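I have a bowl of fruit that never goes bad. I've had it for 3 years, and nobody has ever taken a bite, because every piece is fake! I love it anyway. Let me tell you why pretend fruit is such a good thing to look at.

## Who needs fake fruit?

Stores put it in their windows. Painters use it too, because a real pear gets brown and mushy long before a slow painter is done (and I am a very slow painter). My art class in Bronstead has a whole box of it, about 76 pieces, and we dump them out every August.

## How does it fool us?

Our eyes look for clues. Color is the big one: see something yellow with a point on the end and your brain shouts "lemon!" Shape comes next, and then little extras like stems and bumps. The pear even has wrinkles in its skin! The avocado is my favorite, all dark and bumpy. Look at the grapes, too, piled up close together and shiny. 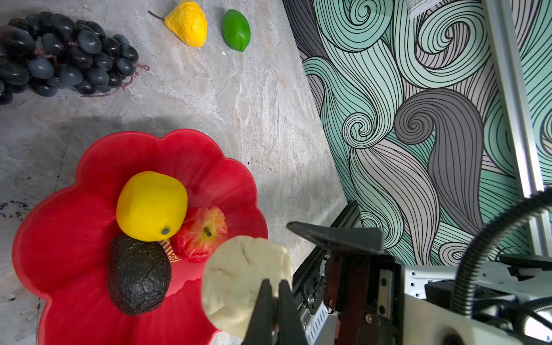 ## Try it at home

1. Get some dough or modeling clay and roll a lump into a ball.
2. Pinch one end to make a pear, or both ends to make a lemon.
3. Poke in a small twig for a stem.
4. Let it dry, then paint it. Mine took 2 coats.

Put yours in a bowl with some real fruit and see who reaches for the wrong one. Just don't let anybody bite it!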